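Cell notebook, Trerkham floor cell
22 Apr 2025
Entry by Huw Gronow. Read by: Aliki Tsakiris, Mafalda Cunha

Carried on from the fingertip swap. Left arm and right arm both have the printed black fingers with the open triangular cutout. The old set from the left arm is in the drawer marked Prasis, with the worn pads still on. Do not refit them. The tips are uneven and the jaw reads closed while there is still a gap.

Job for this entry was to get the charger task on the floor running again after the swap: pick up a plug-in charger, bring it over the power strip, seat it in a universal socket. It was failing on the approach. Both arms reported in tolerance and the charger still arrived at the socket tilted.

Checked in this order:

Jaw zero. Right arm fine. Left arm was off by 4 counts, reset and saved. Did not change the behavior.

Bracket screws. White mounting bracket on the left arm could be moved by hand at the outer end. Tightened in a cross pattern and marked the heads with paint pen. Hywel had already flagged this one in April and I had put it down to the fingers flexing. He was right.

Wrist camera. Remounted it after the bracket was tight. The old extrinsics are useless after that, so recalibrated with the Ondinard board flat on the floor. Final solve used 70 views. Rejected the first solve, as I had the board too close to the wall in most of them and the grout lines were being picked up as corners.

After calibration, slow runs only, speed limit left at the setup value.
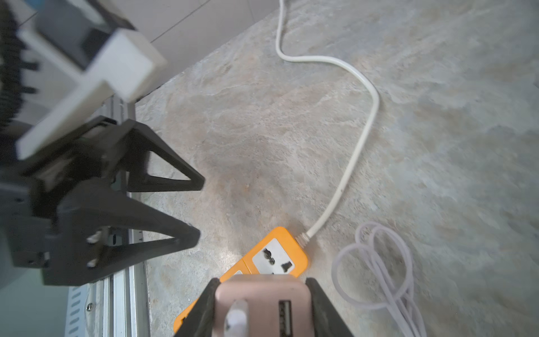
The grip itself is better. The pink charger has smooth sides and rounded edges, so there is very little for a flat finger to register against, and any difference in height between the two tips turns into roll. I have set the grasp a little lower on the body and cut the closing speed. Force limit stays where Aušra put it. Raising it makes the charger climb out of the fingers.

Second point, on approach height. The strip lies directly on the floor, so the approach has to clear the orange housing and still come down square to the socket face. The floor plane in the config was left over from the bench setup. Replaced it with the one from the new calibration. Config saved as 2406, old one kept under its own name in case Mafalda needs to go back to the bench.

Polished stone does give us some trouble with the depth estimate. Veining is fine, reflections are worse. Turning off the lamp nearest the cell helped more than any filter setting I tried. If you are debugging a bad grasp height, look at the raw depth before touching the planner.

Ran 17 pick attempts with the new grasp. Drops: none. Rotated in the jaw past the limit: 4, all with the charger starting prongs toward the base. That start pose needs its own grasp and I have not written it yet. Insertion not scored in this batch.

Then put the full set of objects out. The strip goes down first with the teal USB charger in one of its sockets, which leaves less room beside it for the fingers. Loose objects are the pink charger, the tied white charging cable, the card box and the two toothbrushes. The loose ends of the tied cable are the main nuisance for segmentation. They are thin and pale on a pale floor, and the mask breaks up wherever they cross a vein. Aliki has a fix in her branch, not merged.

Cable dress on the arm also needs attention. The corrugated cable makes a big loop over the white bracket and is held with ties. With the arm folded back the loop can come down into the camera view. Moved one tie toward the motor housing and swept the joint by hand with the drives off. No pull on the connector at either end of travel. Anyone adding a tie: leave it loose enough to slide, cut the tail flush, and repeat the hand sweep before enabling.

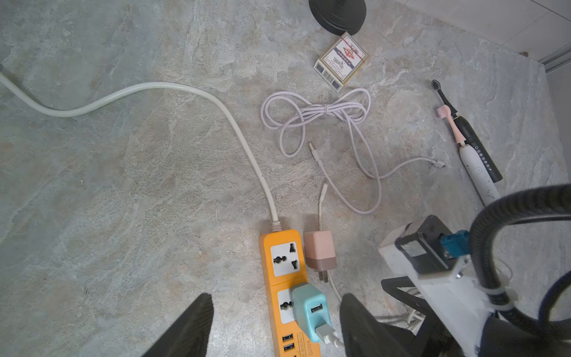
Open items

Grasp for prongs-toward-base start pose. Huw.

Merge segmentation fix, then rerun the full object set at setup speed. Aliki.

Order spare bracket screws from Lloyd, same length as fitted. We have one bag left and it is mixed.

Print a second pair of fingers, same file, same orientation on the bed. Mafalda has the file. Measure tip height on both before fitting and write it on the bag.

Recheck paint marks on the left bracket after the next long run. If they have moved, stop and take the bracket off. Hywel thinks the slot has opened up and I would like to see it before anyone tightens it again.

Speed limit still at setup value. Leave it there until the rerun is in this book.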